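Wanus Club bench tips - two-arm tidy-up project

Put together in a rush before Thursday, sorry for the typos. For anyone in the student project who is on bench duty, plus the couple of things that work at home too. Clukham lot are welcome to nick it.

The job, for those who missed May's meeting: both arms clear a desk. Stationery, pencil case, pot plant, whatever a normal messy desk has on it. Things go in the bin, or back where they live. One person drives, one watches, one writes up the log. 3 people, no more, it gets crowded.

BEFORE YOU START

Wipe the wood. Damp cloth, then a dry one. Never soaking, the planks swell and then the shelf rocks. Bit of food-safe oil once a term, rub in along the grain, leave overnight.

Sticky patches: warm water and a drop of washing up liquid. Old tape gunk comes off with cooking oil on kitchen roll, leave it five minutes, then wipe. Works on jars at home aswell.

Check the mounting bolts by hand. If one turns, stop and get the hex keys. Don't "just do one run".

Cables: hook and loop ties, not zip ties. Leave slack for the wrist to turn. Too tight and it pulls at the plug, too loose and it catches on everything.

PICKING YOUR OBJECTS

Start with boxy things. Crayon box is a good first one, flat sides, doesnt matter if it gets squashed. Pens are harder. Scissors hardest, leave them till last, and always closed before the arms are live.

Stapler: take the staples out first. Learned that one on the Nunent floor with socks on.

Plants: the spiky ones are easier to grip by the pot than the leaves. Dust them with a dry soft paintbrush, a wet cloth leaves marks.
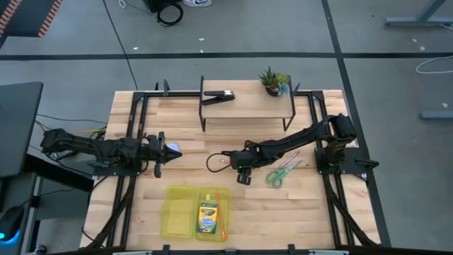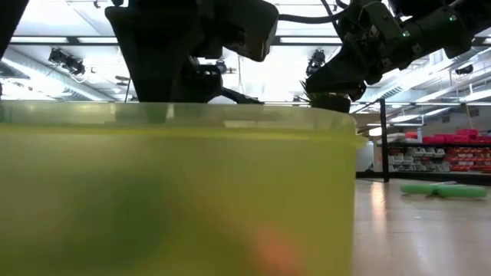

How often do the gripper fingers need cleaning?

After every session, and again halfway through if you have been picking up anything waxy or dusty. Dry microfibre first, then a barely damp one if there is still a shine on the pads. Let them dry before the next run. We swap the pads at 3000 grips whatever they look like, the log has the tally.

BINS

Cloudy plastic bins: bicarb paste, soft sponge, rinse, dry straight off. Scourers scratch them and scratches hold dirt. Strong sun turns them brittle so keep off the window sill.

Line the bottom with an old tea towel if you're dropping hard things in. Quieter, fewer chips. Take it out when you practise with soft stuff, it snags.

Heavy things in the bin first. Pots last.

CRAYON AND PEN MARKS ON WOOD

Crayon: scrape gently with an old bank card, then a tiny bit of oil on a cloth. Felt tip: rubbing alcohol on cotton wool, dab, try a hidden corner first. Biro, good luck.

END OF SESSION

Power down arms, then the computer. That order.
Scissors shut and back in the drawer.
Sweep the floor, little scraps of paper get into the castors.
Pot plants get a splash of water AWAY from the bench please.
Write your runs in the log. We need 390 for the Czarnecka round and we're on 200, so every one counts, even the rubbish ones. Put what went wrong next to it, "dropped" is not enough, say what was dropped and which arm.

Spare pads are in the biscuit tin, top shelf. Tell someone if you take the last pair.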